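Setting Up Flutetti in Your Space
Part 2: Hanging the sound and waking up the Morris box

Okay, you've unpacked everything and the crates are out of the way. I've put up Flutetti 11 times now, and this is the order I keep coming back to. The piece has 6 small speakers, one Morris playback box and a floor sensor that lets visitors nudge the sound as they walk (my favorite part!).

1. Pick the quiet end of the room. Stand there for a minute and listen for fridges, fans and elevators.

2. Hang the speakers at ear height, facing inward. I like them a little uneven, so don't fuss with a level.

3. Run the speaker cables to the Morris box and match the colored tape on each plug to the tape on each socket.

Caution: leave the power off until every cable is in. The amp pops when you plug in live, and it's a nasty pop.

4. Lay the floor sensor flat and tape down all four sides. Keep it 300 cm from the nearest speaker or it'll pick up its own rumble and start chattering. 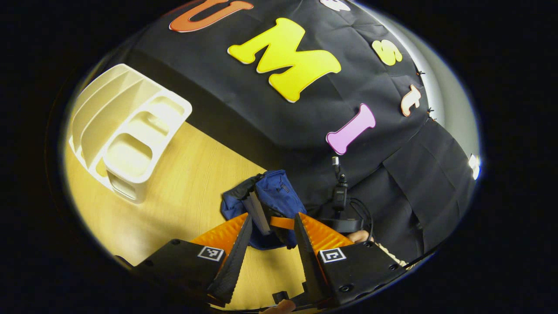 Luzius Imhof wrote to me after his July run that step 4 should really come before step 2, as he'd had to move every speaker once the sensor was down. Fair point, and if your room is narrow, go with his order. In a big hall I still hang first.

5. Switch on the Morris box and wait for the green light to hold steady. It blinks for a while, so go get a coffee.

6. Press the Rarkonent button twice. You should hear one long low note travel from speaker to speaker. If it skips one, check the tape on that plug again (it's nearly always the tape).

7. Walk slowly across the sensor. The note should bend as you go. Too jumpy? Turn the dial on the back down by 2 and walk it again.

Note: the box remembers its last dial setting, even after a power cut. Write yours on the card inside the lid so whoever opens up in the morning can check it.

Closing down for the night is in Part 3.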